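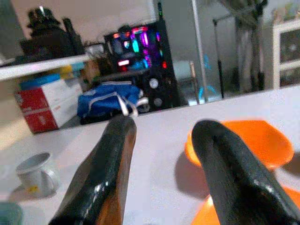
Jeudi 30 juin 2022

J'ai repris le bras ce mois-ci, après une longue pause. Depuis décembre il dormait dans un carton, parce que le servo du poignet avait lâché et que je n'avais pas envie de tout redémonter. La pièce de rechange est arrivée de chez Movenen, 49 euros avec le port, et je me suis remis au travail un dimanche matin.

Le remontage a pris plus de temps que prévu. Le nouveau servo a le même entraxe de fixation que l'ancien, mais la sortie de câble est de l'autre côté. J'ai dû refaire le passage dans l'avant-bras et rallonger la nappe de la caméra. J'en ai profité pour remplacer les vis du poignet, dont deux étaient foirées.

La pince a deux doigts noirs à bout arrondi. Les premiers que j'avais imprimés étaient trop pointus, ils attrapaient bien les petites pièces mais poussaient tout ce qui était rond. J'ai dessiné ceux-là dans Metico, en partant du fichier précédent. Pour l'instant je ne touche plus à la forme.

La caméra est fixée au poignet et regarde entre les doigts. L'avantage, c'est qu'elle suit la pince et que je n'ai pas à recalculer sa position à chaque fois que je déplace le socle. L'inconvénient, c'est que le doigt droit cache une bonne partie de ce qu'il approche. Avec le bol orange, le logiciel perd la moitié du contour au moment où il en aurait le plus besoin. J'ai essayé de décaler le support de 14 mm, ça améliore un côté et ça dégrade l'autre. Je suis revenu à la position de départ.

Pour les essais j'utilise de la vaisselle, le bol et une petite tasse blanche. Le bol est facile à repérer, sa couleur tranche nettement sur la table. La tasse, blanche sur un plateau presque blanc, est beaucoup plus pénible. Une pastille jaune collée près de sa base donne au moins un point à chercher, mais dès que l'anse tourne de l'autre côté, l'estimation de l'orientation part n'importe où.

Sur la dernière série, j'ai fait 7 prises de la tasse par l'anse. Deux ont réussi, les autres ont glissé ou fermé à côté. Pour le bol, pris par le bord, j'en suis à 6 sur 7. La différence vient surtout de la vision, je pense. La pince serre correctement quand elle est au bon endroit.

Côté logiciel, j'ai abandonné la vieille bibliothèque de commande et réécrit la boucle moi-même. Le projet s'appelle toujours Roussel - c'était le nom du dossier au départ et je n'en ai jamais trouvé d'autre. Le calcul tourne sur la tour, dans la même pièce. Les reflets et les lumières colorées dans le fond perturbent un peu la segmentation, alors j'ai ajouté un masque qui ignore tout ce qui se trouve au-delà du bord de la table. C'est rudimentaire mais ça suffit tant que la table ne bouge pas.

Il me reste à régler la vitesse de fermeture, trop rapide à mon goût, et à trouver une nappe unie et mate, gris foncé si possible. J'ai aussi commandé chez Flerkberg un roulement pour la base, qui a pris du jeu. Délai annoncé : deux semaines. En attendant je continue avec la tasse.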